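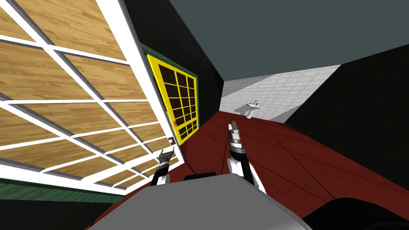
Fliltora Releases Version 3 of Its Moisture Tracking Software for Lumber Kilns

ERNDALE — Fliltora has released version 3 of Dillora, its software for tracking moisture content in kiln-dried lumber. The update is available to all license holders and will replace version 2 on new installations starting in August.

Dillora 3 reads probe data from each kiln zone every 35 seconds and compares it with the drying schedule set by the operator. When a zone drifts outside its set range, the software logs the event and sends a notice to the control room. Earlier versions logged drift by kiln only — zone data had to be exported and sorted by hand.

The release was tested at the Hartono mill over 17 weeks. During that period the software recorded 2,113 kiln hours across softwood and hardwood loads.

"Operators asked for zone-level records they could print at the end of a shift," said Nadine Sleiman, product manager at Fliltora. "The new report fits on one page and uses the same layout for every species."

Georges Abou Jaoude, drying supervisor at Hartono, said the mill kept its existing probes and wiring. "We changed the software and left the hardware alone."

Existing schedules can be imported without changes. Version 2 files remain readable but cannot be edited in the new release.

Media contact: Fliltora Press Office, Erndale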